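Clullstead Craft and Lending Room
Minutes of the June meeting, held in the back storeroom on June 26, 2021

The meeting opened a little late, as everyone wanted a cup of tea first and the kettle at Clullstead takes its time. The minutes of the previous meeting were read and accepted, with one correction: the fabric sale raised $183, and the figure of $138 was a slip of the pen.

1. The storeroom shelves

Most of the evening went to this item, and happily so. Everyone agreed that the white metal shelving has made a wonderful difference, and that it is a pleasure to walk in and see things up off the floor. The trouble is finding them again. The marker codes on the cardboard boxes and on the shelf fronts made perfect sense on the day they were written, but newer members have had to open box after box looking for the bookbinding supplies, and one member spent a good part of a morning hunting for buttons.

After a long and friendly discussion it was agreed to keep the codes as they are and to hang a plain list inside the storeroom door, giving each code and, in everyday words, what belongs to it. The Russo tape will be kept for sealing only, so that the writing underneath stays readable.

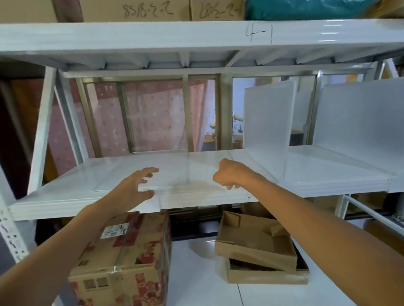 Clear boxes came up next, and opinion was warmly in favor. A member pointed out that with a see-through box a person can tell what is in it without lifting a lid, and that it ought to live on the middle shelf, where it can be reached without the step stool. Another member felt that clear boxes show every fingerprint and are easy to miss against white shelving — a fair point, and it was suggested that a strip of colored paper along the front would cure it. Agreed to buy 8 more from Vurnus, provided the cost stays under $200.

Bags on the top shelf were discussed at some length. It was agreed that soft, light things may go up there in bags, and that anything heavy should come down to the bottom.

2. Lending table

The Clider paper trimmer is back from repair and cutting straight again, to general delight. Borrowers are kindly asked to sign it out in the green book. There are 11 items still out from the spring, and a gentle reminder will go in the next newsletter.

3. Any other business

A request for a second coat hook by the door was approved. Thanks were given for the lemon cake.

The next meeting will be held in the same room, with the door list to be brought along in draft.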